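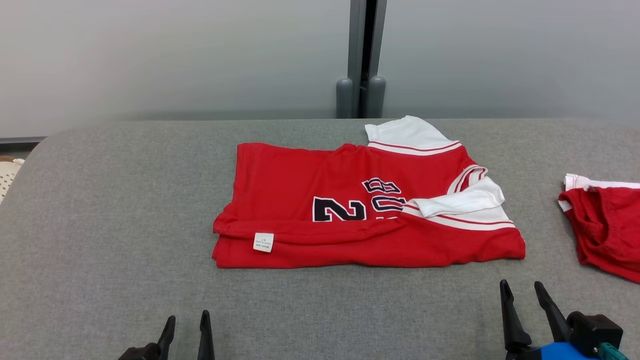

How do you fold a basketball jersey so the numbers don't crack?
Lay it face down, fold the sides in along the edge of the number, then bring the hem up in one loose fold that falls between the printing and the neck trim. Don't press it flat.

Basketball jersey (folding and storage)

Folding of team jerseys, also singlets or playing tops, is the last stage of uniform laundry in club basketball. Covers tops with and without sleeves, plus the matching shorts. For washing see Uniform laundry. For mending see Trim and hem repair.

Fabric
Mostly polyester knit, mesh or smooth. Light, slippery, springs back open if folded too small. Contrast trim at neck, armholes and hem is usually a heavier rib and dries slower than the body. Red tops with white trim are a known nuisance: dye can bleed into the white if left damp in a pile, so colours like these get hung straight after the wash.

Numbers
Three common kinds.
Heat-pressed vinyl: cheapest, stiff, cracks along repeated creases.
Tackle twill: sewn on, heavy, outlined in a second colour. Creases but recovers.
Sublimated: dyed into the cloth, can be folded anywhere.
Two-colour outlined numerals are found in all three, so feel the edge with a thumb before deciding where the fold goes.

Methods
Flat fold. Sides to the middle, hem up, done. Suits a drawer or shelf. Sleeves are laid straight back over the body first, otherwise they bunch at one side and the stack leans.
Band fold. Hem brought up to make a long strip, then the strip turned in thirds. Quick. Number ends up sideways, fine for sewn or dyed tops, hard on vinyl.
Roll. Used for travel bags. Rolled from the hem with the print outwards. Shorts can go inside the roll, waistband last.
A padded bench or a bed is easier than a bare table as the knit grips a bit and doesn't slide off.

Club sets
Sets are generaly sorted by number before bagging, shorts folded in half and put under the top of the same size. The Dundiddale competition handbook asks for tops and shorts to be returned together, care labels left on. The Ovgate clubs hang theirs, a habit from the old hall which had a rail but no shelves. Welladora keeps nearly 132 tops in lidded tubs, 40 to a tub at most.

Care labels
Sewn at the inner hem or side seam. Often cut out by players becuase they itch, which leaves the next wash to guesswork. Cool wash, inside out, no softener is the usual advice for printed tops.

See also
Mesh shorts
Kit bag
Uniform laundry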